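くらしの相談室 > 地域と政治 > 政党・政治団体 > 支部の運営

支部長が候補者選びのやり方を総会抜きで変えてしまいました。会員から臨時総会を求めるにはどうすればよいですか

2021年2月24日(水) 投稿者:アニカ・ローゼンタール
最終更新:昨日

はじめて書き込みます。長くなってしまうかもしれませんが、どうかお付き合いください。

私はプリナサリ市で、アルカンタラ市民党という地域政党の会員をしています。もともとは駅前の再開発のときに住民の集まりから生まれた党で、市議会にも仲間がいますし、市内の地区ごとに支部があります。私の所属する港地区支部はそのなかでも古いほうで、夏祭りの手伝いや議会報告会など、顔の見える付き合いを大事にしてきたところです。私自身は選挙のたびにチラシを折ったり、お茶を出したりする程度の会員で、規約をきちんと読んだのも今回がはじめてでした。お恥ずかしい話です。

さて、困っているのは次の市議選の候補者選びのことです。うちの支部では昔から、立候補したい人が支部の集まりで話をして、会員が投票で決めてきました。ところが去年の12月に、支部長から「今回からは役員会で候補者を絞り込み、会員にはその結果を承認してもらう形にする」という手紙が届きました。総会は開かれていません。理由としては、前回の投票のあとに仲間内でずいぶんもめてしまったので、同じことを繰り返したくない、と書かれていました。 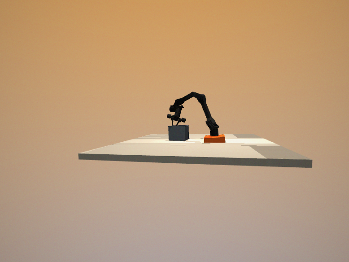

たしかに前回はもめたのです。負けたほうの方が地元紙の「ラルクーリエ」に長い投書をなさって、支部の中の話が町中に知れわたってしまいました。ですから支部長のお気持ちもわからないわけではありません。それでも、会員の投票をなくすというのは大きな変更ですし、手紙一通で済ませてよいものなのかと、どうしても引っかかっています。同じように感じている会員は私のまわりにも何人かいて、先日もお茶を飲みながら、どうしたものかと話し込みました。

規約の写しを取り寄せてみたところ、「会員の5分の1以上の求めがあったとき、支部長は臨時総会を招集しなければならない」という条文がありました。ただ、署名をどんな紙に書けばよいのか、誰に出せばよいのか、支部長が受け取ってくださらなかったらどうなるのか、肝心なことは何も書いてありません。それから、候補者の選び方そのものは規約の本文にはなく、別に「候補者選考細則」というものがあって、その改正の手続きの欄には「役員会の議を経て総会に報告する」とだけあります。この「報告」というのがくせもので、報告さえすれば役員会だけで変えられるという意味にも読めてしまいます。

支部長を悪者にしたいわけではありませんし、できれば春の準備が始まる前に穏やかに話し合いたいのです。こういう経験のある方、あるいは団体の規約に詳しい方がいらっしゃいましたら、どんな順番で進めればよいか教えていただけないでしょうか。どうぞよろしくお願いいたします。

坂の上の元書記

こんにちは。ご心労お察しします。私は別の町で、やはり地域の政治団体の支部書記を長く務めておりました。もう引退の身ですが、似たような騒動に二度ほど巻き込まれましたので、思い出しながら書いてみます。所属が違えば規約も違いますから、そこは割り引いて読んでくださいね。

まず最初になさるとよいのは、会員名簿の基準日と人数を文書で確かめることです。「5分の1以上」という条文は一見はっきりしているようで、いざとなると分母でもめます。会費を滞納している人を数えるのか、転居した人はどうするのか、という話が必ず出てきます。私のところでは署名を集め終わってから「その人はもう会員ではない」と言われて、ずいぶん悔しい思いをしました。事務局に「何月何日現在の議決権のある会員は何人ですか」と、葉書でもメールでもよいので形に残るやり方で尋ねておいてください。名簿そのものを見せてもらうのは個人情報の関係で難しいかもしれませんが、人数なら教えてくれるのが普通だと思います。

次に署名の用紙です。決まった書式がないのでしたら、ご自分たちで作って構いません。上のほうに「規約第何条に基づき臨時総会の招集を求めます」と書き、その下に議題を書きます。議題はどうか欲張らずに、「候補者選考細則の変更について」と一つに絞るのがよろしいかと思います。支部長の進退まで書き添えたくなるお仲間もきっとおられるでしょうけれど、それを入れた途端に署名してくれなくなる人がいるのです。私どもの一度目の失敗がまさにこれでした。中身には賛成でも、人を辞めさせる話には加わりたくないという方は多いものですよ。

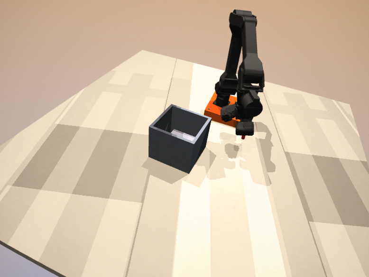

提出するときは、原本を渡す前に必ず全部の写しを取っておきましょう。支部長あてにして、写しを会計監査の方か、党本部の組織担当にも送っておくと安心です。直接手渡すなら二人で行って、受け取りの日付を一筆もらってください。受け取っていただけない場合は、配達の記録が残る郵便にすれば、届けたことは示せます。そのうえで回答がないときは、党本部の規約をご覧になってみてください。支部が招集しない場合に本部が代わって招集する、という条文が置かれていることがあります。私のところの本部規約には第26条にそれがあって、ずいぶん助けられました。ローゼンタールさんの党では番号も中身も違うはずですから、目次から「招集」という言葉を探してみるのが早いです。

それから「報告する」の読み方ですけれど、これは正直なところ、どちらにも読めます。私なら、過去の総会の議事録を見せてもらいます。以前に細則を変えたとき、総会で採決をとっていたか、それとも報告だけで済ませていたか。採決をとってきた慣行があれば、今回だけ違うのはなぜですかと穏やかに尋ねることができますからね。逆に、いつも報告だけだったのなら、手続きの面で争うのは少し分が悪いので、「細則を元に戻してほしい」という中身のほうの議論に力を入れるのがよいでしょう。

最後にもう一つだけ。署名を始める前に、一度支部長に電話をなさってはいかがでしょう。手紙をくださるくらいの方なら、話を聞く耳はお持ちかもしれません。私の二度目の騒動は、電話のあとで支部長がご自分から説明会を開いてくださり、署名は結局使わずに済みました。用意だけはしておいて、というのがちょうどよい加減だと思います。どうかお体に気をつけて、うまく進みますようお祈りしています。

まるた

うちは違う党ですけど、支部の投票でもめてからOvowっていうネット投票の仕組みを使うようになりました。名前が出ないので気楽です。紙がいい人には紙も残してあります。前回は全体で3054票入ったそうで、支部の集まりに来ない若い人もけっこう入れてくれたみたいです。もめたのが嫌で投票をやめるんだったら、投票のやり方を変えたらいいんじゃないですかね。

臨時総会の手続きのことはよくわからないです。すみません。

港の見える台所

横から失礼します。元書記さんのお答えがとても丁寧なので、付け足すことはあまりないのですが、女性部の会計をしていたころの経験から、日程のことだけ書かせてください。

総会を求めるときは、候補者の届け出や公認の締め切りから逆算しておかないと、せっかく開いてもらえても決まったあと、ということになりかねません。うちの支部では招集の通知を8日前までに出す決まりで、その前に役員会で会場や議案を相談するものですから、署名を出してから当日まではだいたい4週間かかりました。役員さんもお仕事のある方ばかりですし、会場の空きもありますしね。ですので、要請書のなかに「公認の決定より前に開いていただきたい」と一行入れておかれるとよいと思います。あわせて「総会までのあいだは役員会での絞り込みを待っていただけないか」というお願いも、別の紙で添えてみてください。規約に根拠がなくても、お願いすること自体は自由ですから。

それと、委任状の扱いも早めに確かめておいてくださいね。白紙の委任状は議長に任せたことになる、という決まりの支部が多くて、その議長を支部長が務めるとなると、当日の会場の雰囲気と採決の結果がまるで違うことがあります。私はそれを知らずに、みんな頷いて聞いてくれていたのに、と帰りのバスでしょんぼりした覚えがあります。出席できないお仲間には、誰に委任するのかお名前まできちんと書いてもらうよう、声をかけてあげてください。

新聞への投書は、しばらく我慢なさったほうがよいかもしれません。外に出てしまうと、手続きの話をしたいだけの会員まで、どちらかの味方だと見られてしまいますので。ご近所付き合いもこの先ずっと続きますし、総会が終わったらまたみんなで夏祭りの焼きそばを焼くのですものね。応援しています。進み具合など、よろしければまたこちらに書き込んでくださいな。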